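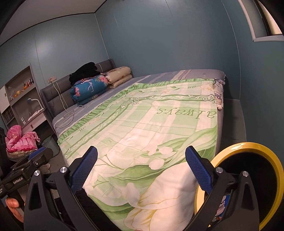
Border design is the part of pattern drafting where repeat arithmetic and artistic judgment meet, and it is the subject of this unit. A field pattern can be trimmed anywhere along its repeat and few people will notice. A border cannot, because it has to travel along a side, turn, and travel again. Plaid fields are the usual test case, since the grid makes every misalignment easy to see. On the quilt or cover in the first illustration, a band of white scrolls and leafy ornament runs inside a gathered green ruffle, and the change of direction is handled by a curled corner motif. The lettering in the border also reads upside down in places, a direct result of orienting text to the edge it follows. Both features are taken up below.

Unit 5. Borders, corners and directional motifs

5.1 Terms

Field: the area inside the border, covered by the main pattern.
Repeat: the shortest length of a pattern that, placed end to end, reproduces the whole.
Run: one straight side of the border, measured between corner units.
Corner unit: a separately drawn motif that joins two runs.
Band: a continuous strip within the border. A border may have several.
Directional motif: any motif with a clear top, such as lettering, animals or buildings.

5.2 Fitting the run

The length of a run must equal a whole number of repeats. If it does not, the designer has three options.

Adjust the repeat. Divide the run by the nearest whole number of repeats and redraw to the new length. A change of up to one part in 20 is seldom visible in scrollwork. It is visible in circles and squares, which become ovals and rectangles.

Adjust the corner. Lengthen or shorten the corner unit and leave the repeat alone. This is the normal choice when the band is already engraved or the screens already cut.

Insert a center unit. Place a different motif at the midpoint of each run and let it absorb the remainder. The two halves are then usually mirrored.

Worked case. A run measures 2,499 mm and the drawn repeat is 190 mm. Division gives 13.15 repeats. Rounding to 13 gives a new repeat of 192.2 mm, an increase of a little over one percent. The adjustment is acceptable for leaf and scroll bands, and no change to the corner is needed.

5.3 Types of corner

Butted. One run stops against the side of the other. Cheap and quick, and common on woven goods. The pattern is interrupted.

Mitered. Both runs are cut at 45 degrees. The pattern meets on the diagonal, and it meets well only if the cut falls on a line of symmetry in the repeat.

Block. A square unit, often a rosette, fills the corner. The runs may end at any point of symmetry.

Turned. The band is redrawn so that it curves through the corner. Stems and scrolls suit this type because their curvature can be tightened gradually. Begin the turn at least half a repeat before the corner — a later start produces a pinched curve.

5.4 Directional motifs

Lettering may be set in one of two ways. In edge orientation, the foot of each letter points toward the nearest edge or away from it, consistently on all sides. A viewer standing in one place will see some words inverted. In single orientation, every word reads the same way up, and the vertical runs must be stacked or spaced to suit. Edge orientation is usual for tablecloths and bed covers, which are seen from several sides. Single orientation is usual for wall hangings.
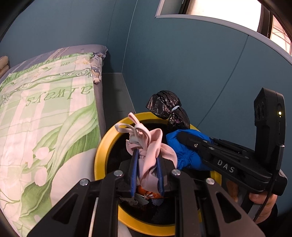

Does a directional border need a separate corner drawing for each of the four corners?
One drawing is enough in edge orientation, as it can be rotated by 90 degrees for each corner. Single orientation normally requires four drawings if the corner itself carries a directional motif.

5.5 Exercises

Exercise 1. The Virnitz border has a drawn repeat of 11 cm and must fit a run of 148 cm. Calculate the adjusted repeat for a whole number of repeats, then state whether a band of true circles would tolerate the change.

Exercise 2. Redraw the Morov leaf band with a turned corner. Mark the point where the curvature begins to tighten.

Exercise 3. The Ham sheet shows a mitered corner that fails — the leaves meet, the stems do not. Locate the line of symmetry in the repeat and move the cut to it.

Submit drawings at full scale, with the repeat marked in pencil on every run.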